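Subject: Re: [gripper-eval] Fladach vs. Kedlow jaws, wrist camera view

On Thursday the Lindgren list wrote:
> Has anyone compared the two parallel jaws in simulation with
> the wrist camera on? We get clean grasps on boxes with either
> one, but round produce slips out with the Kedlow at low force.

We ran both in Skukeck last month, same arm, same controller, produce models only. Stroke was set to 80 mm on each and the force limit to 30 N. We did 153 trials per gripper, starting from a random yaw over the object.

The Kedlow slipped in 43 of them, nearly all on the tomato. Raising the pad friction helped less than expected. Lowering the closing speed helped more - the first finger to touch was pushing the fruit sideways before the second one arrived. The Fladach model has softer contact settings by default, so check those before you compare numbers.

As for the camera, the fingers hide a lot at close range.

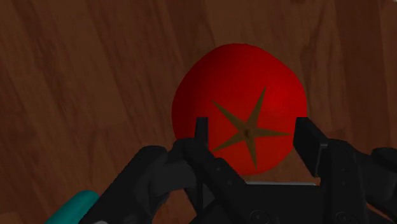 With the lower part of the fruit blocked, our pose estimate drifted toward the visible side. We now freeze the estimate at the pregrasp height and close on that. Tilting the camera mount also works, but then the calibration has to be redone for each gripper.

Which contact solver are you using? The default one gave us jitter on the Kedlow pads.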